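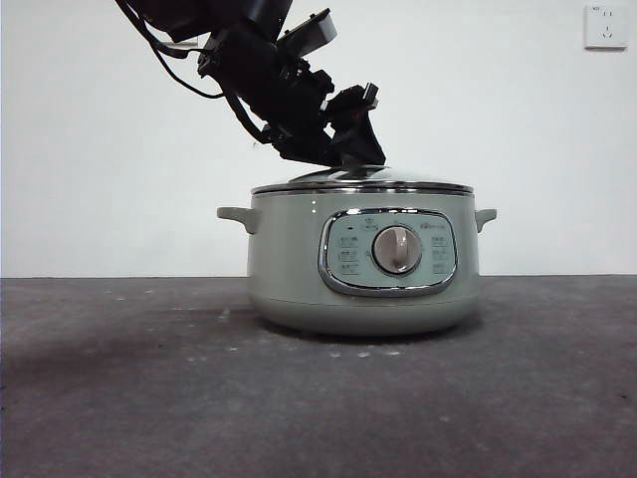 Según Radomir, una máquina que no sabe si el arroz está hecho no cocina, estorba. Lo dijo con el abrigo puesto, mirando el brazo negro inclinado sobre la olla verde, y lo repitió al quitárselo, por si Hadiza no había tomado nota.

Hadiza sí había tomado nota. Llevaba desde febrero escribiendo el informe para Muvia, y el informe tenía un apartado titulado «Objeciones», que hasta entonces consistía en frases de Radomir con la ortografía corregida.

— Mi madre tampoco sabía si estaba hecho — dijo ella —. Levantaba la tapa y miraba.

— Pues que la levante.

Ahí estaba la dificultad. Levantar la tapa era la tarea 6 de la lista, y la lista había sido redactada en una oficina con cafetera de cápsulas. «Retirar la tapa y depositarla en lugar adecuado.» El brazo había aprendido a encontrar el pomo con una puntería admirable. Lo del lugar adecuado lo llevaba peor. La semana anterior había escogido el aire, a un palmo de la mesa, y la tapa había bajado sola el resto del camino con un estruendo que hizo salir al dentista de al lado.

Hadiza pulsó la tecla. La pinza se cerró sobre el pomo, lo pensó y se quedó quieta.

— Está rezando — dijo Radomir.

— Está calculando.

— En mi casa, a las dos y con hambre, es lo mismo.

En Muvia querían vender la cosa para la primavera siguiente, con un folleto en el que una familia jugaba al parchís mientras la cena se hacía sola. Hadiza había visto el borrador. Le pareció que la familia tenía tiempo de sobra para acabar la partida, pedir la revancha y quizá mudarse de ciudad. Lo había escrito así en el informe, luego lo había borrado y había puesto «tiempos de ciclo mejorables».

La pinza subió. La tapa subió con ella, recta, muy digna, y el brazo giró hacia la derecha despacio, como un camarero con un solo cliente. Bajó. Bajó un poco más. La dejó en la mesa sin ruido.

Ninguno de los dos dijo nada. Radomir se acercó, miró dentro de la olla y cogió una cuchara.

— Está duro — anunció, masticando.

— El arroz no entraba en la tarea 6.

— Ya. — Tomó otra cucharada. — ¿Y volver a poner la tapa?

Hadiza buscó en la lista. Volver a poner la tapa era la tarea 104, entre doblar toallas y distinguir un calcetín de un guante.

Radomir dejó la cuchara, agarró la tapa y tapó la olla él mismo. Después le pidió que en las objeciones pusiera que tenía hambre.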